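Le 23 juillet 2018

Je vous avais promis un billet sur les confitures d'abricots, et il viendra, les bocaux sont alignés sur le buffet et me regardent de travers. Mais hier soir j'ai fini la troisième saison de *Les Dames de Lunen*, d'une traite, avec un reste de taboulé sur les genoux, et je ne peux pas parler d'autre chose. Ma sœur ne décroche plus son téléphone. Mon mari a trouvé une urgence au garage. Il me reste vous, mes pauvres !

Pour ceux qui débarquent : Lunen, c'est cette petite ville au bord d'un lac où sept femmes se fréquentent, se fâchent, se réconcilient autour d'un plateau de fromages et se refâchent avant le dessert. Elles ont de l'argent, ou elles en ont eu, ou elles aimeraient bien qu'on le croie. On les suit dans leurs cuisines immenses (où personne ne cuisine jamais, je guette la moindre casserole depuis le premier épisode), dans leurs voitures, chez le coiffeur, et surtout dans ces fameux dîners où l'on sait, dès que la caméra s'attarde sur un verre, qu'il va finir dans la figure de quelqu'un.

J'ai longtemps eu honte de regarder ça. Je disais que je repassais devant. C'est vrai que je repassais devant, au début, pendant la première saison, et puis un soir je me suis rendu compte que la pile était terminée depuis une heure et que j'étais toujours debout, le fer débranché, à attendre de savoir si Odile allait s'excuser. Depuis j'assume. Il y a des gens qui regardent le cyclisme.

## Le dîner de l'hôtel Whitfield

Bon. Commençons par ce dont tout le monde parle, l'épisode 7, le dîner à l'hôtel Whitfield. Si vous ne l'avez pas encore vu, sautez jusqu'au prochain titre, je ne vous en voudrai pas.

Vous vous souvenez que Corinne avait réservé le grand salon pour fêter le lancement de ses bougies Clustov. Ces bougies, on nous en parle depuis la saison 1. On les a vues en croquis, en prototype, en dispute avec l'associé, en larmes dans un parking. Et voilà qu'enfin elles sont sur la table, une devant chaque assiette, et qu'est-ce que fait Maryvonne ? Elle souffle la sienne. Tranquillement, en regardant Corinne, et elle dit : « Excuse-moi, l'odeur me coupe l'appétit. »

J'ai crié. Le chat est parti sous l'armoire.

Ce que j'aime chez Maryvonne, et je sais que je suis à peu près seule à l'aimer d'après vos commentaires de la semaine dernière, c'est qu'elle ne crie jamais. Elle pose sa phrase, elle reprend du pain. Les autres se lèvent, pointent du doigt, quittent la pièce, reviennent chercher leur sac, repartent. Elle, elle beurre sa tartine. Ma grand-mère était comme ça à table et je peux vous assurer que c'était terrible, on aurait préféré les cris.

Après quoi Corinne a sorti l'histoire du prêt. Et là, il faut que je prenne mon temps, c'est plus compliqué que ce qu'en disent les résumés. Corinne affirme avoir prêté de l'argent à Maryvonne pour le chalet. Maryvonne dit que c'était un cadeau. Odile, qui n'avait rien demandé à personne, annonce qu'elle a vu le virement, ce qui pose tout de suite la question de savoir pourquoi Odile regarde les comptes de Corinne. La somme qui sort à ce moment-là, c'est 1537 euros. Mille cinq cent trente-sept ! Pour des femmes qui, deux scènes plus tôt, choisissaient des lustres ! J'ai dû mettre sur pause. Toute une amitié, une saison entière de messes basses, et on découvre qu'il s'agit d'une somme qui ne paierait pas la moitié du buffet qu'elles étaient en train de laisser refroidir.

Je me demande d'ailleurs si ce n'est pas pour cela que la scène m'a autant remuée. On s'est tous brouillés un jour pour une somme ridicule. Chez nous, c'était une tondeuse. Mon oncle et mon père ne se sont pas parlé pendant trois ans pour une tondeuse, qui en plus ne marchait pas, et le jour où ils se sont réconciliés ils l'ont emmenée ensemble à la déchetterie. Je n'irais pas jusqu'à dire que Corinne et Maryvonne finiront à la déchetterie bras dessus bras dessous, mais je garde espoir pour la saison 4.

## Ce qu'on a coupé, paraît-il

Dans le magazine que je lis chez ma dentiste (et que je lui emprunte un peu, pardon docteur), il y avait un entretien avec Delwyn Halliday, le monteur de la série. Un monsieur qui a l'air très doux et très fatigué. Il raconte que le dîner du Whitfield a duré bien au-delà de minuit et qu'il n'en reste que 30 minutes à l'écran, et que dans ce qui a sauté il y a une longue conversation entre Odile et Corinne, dans le couloir, où elles rient. Où elles rient ! Juste après le virement !

Vous comprenez que ça change tout. Moi j'ai passé la nuit à détester Odile, et pendant ce temps-là elles rigolaient près du vestiaire. Delwyn Halliday explique que la scène « ne tenait pas avec le reste », et je veux bien le croire, c'est son métier, mais j'aurais aimé la voir. J'aurais même préféré la voir à la place de la séance de yoga sur le ponton, qui n'en finissait pas.

Il dit aussi quelque chose que j'ai trouvé joli, à propos des verres. Il garde toujours le petit silence avant qu'un verre soit jeté, jamais celui d'après. Depuis que j'ai lu ça je ne vois plus que les silences. J'ai revu l'épisode 3 exprès, celui de l'anniversaire de Solveig, et effectivement, il y a cette demi-seconde où tout le monde sait. La serveuse aussi sait. Regardez la serveuse, elle recule avant tout le monde !

## Et Solveig, alors ?

Vous êtes plusieurs à m'avoir écrit au sujet de Solveig, et notamment Josiane, qui m'a envoyé un message très long et très bien tourné pour me dire que j'étais injuste. Josiane, je t'ai lue deux fois et tu as raison sur un point : Solveig n'a pas menti pour la galerie. Elle a dit qu'elle « pensait » ouvrir une galerie. Ce sont les autres qui ont commandé les cartons d'invitation.

Pour le reste je maintiens. Quand on arrive à un pique-nique dans une robe pareille, avec un homme que personne ne connaît, et qu'on le présente comme « un ami de la famille Delberg », on cherche un peu les questions. Les Delberg, souvenez-vous, ce sont les anciens beaux-parents de Maryvonne. C'est comme si je venais à Noël chez ma belle-sœur avec son ex-dentiste. (Je n'ai rien contre son ex-dentiste.)

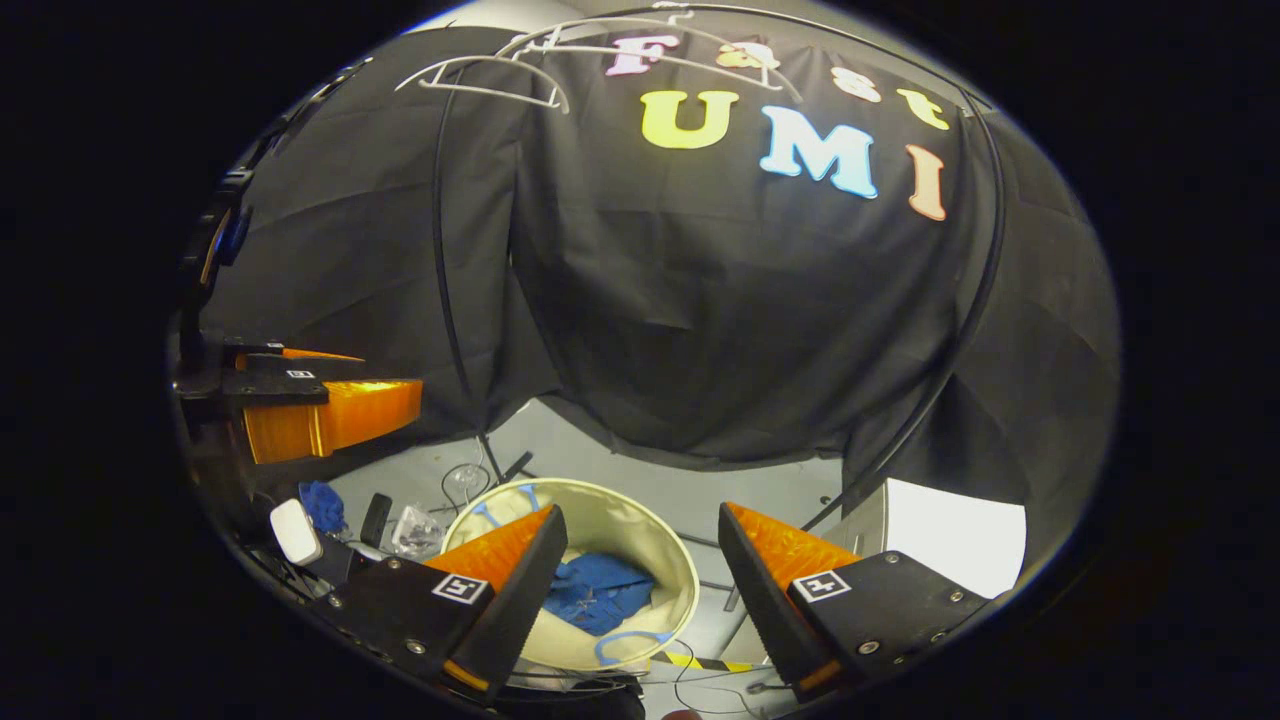
J'ai donc beaucoup repensé à ce monsieur Delberg-sans-l'être, qui mange trois olives, ne dit pas un mot et disparaît de la série. On ne le revoit pas au Whitfield, on ne le revoit pas à la régate, et dans l'épisode des retrouvailles personne ne prononce son prénom. Ma théorie, et elle vaut ce qu'elle vaut, c'est qu'il s'est fâché avec la production. Ma sœur soutient que c'était simplement le chauffeur. Elle a peut-être raison, il tenait des clés à la main pendant toute la scène, mais alors pourquoi les olives ?

## L'épisode des retrouvailles

Je vais être franche, il m'a un peu déçue. On les installe toutes les sept sur deux canapés blancs, dans des robes qui les empêchent de respirer, et une présentatrice leur relit des phrases qu'elles ont dites il y a des mois. Forcément, elles nient. Moi aussi je nierais. Si on me relisait ce que j'ai dit à mon mari pendant le montage de la pergola, je jurerais que c'est la voisine.

Il y a tout de même un beau moment, vers la fin, quand Maryvonne tend une enveloppe à Corinne. On pense tous que c'est l'argent. Corinne l'ouvre, elle regarde, elle la referme, et elle la glisse sous sa cuisse sans rien dire. On ne saura pas ce qu'il y avait dedans ! J'ai fait défiler les images une par une (oui, j'en suis là) et je crois que c'est une photo, à cause de la taille, mais ce pourrait aussi bien être un chèque plié ou une recette de clafoutis. Si quelqu'un parmi vous a un écran plus grand que le mien, je suis preneuse.

Odile, pendant ce temps, regardait ses chaussures. Je lui pardonne presque, depuis l'histoire du couloir. Il faut dire qu'elle a eu une année difficile, avec la vente de la maison du lac et ce fils qui veut devenir clown, et qu'elle a toujours été la première à apporter un gratin quand ça n'allait pas chez les autres. Un gratin acheté, certes, on voyait l'étiquette sous le plat, mais elle l'apportait.

La suite est annoncée pour décembre. Décembre ! Il va falloir tenir tout l'été, toute la rentrée et les premières gelées sans savoir si Corinne vend enfin ses bougies. J'ai proposé à ma sœur de tout reprendre depuis le début, un épisode par dimanche, avec des vraies assiettes et pas de téléphone. Elle a dit oui à condition que je ne parle pas pendant les dîners. J'ai promis, sans trop y croire.

En attendant, dites-moi dans les commentaires si vous êtes plutôt Corinne ou plutôt Maryvonne, et ce que vous auriez mis dans l'enveloppe. Je réponds à tout le monde, avec un peu de retard cette semaine à cause des abricots. Et Josiane, si tu repasses par ici, je t'ai gardé deux pots.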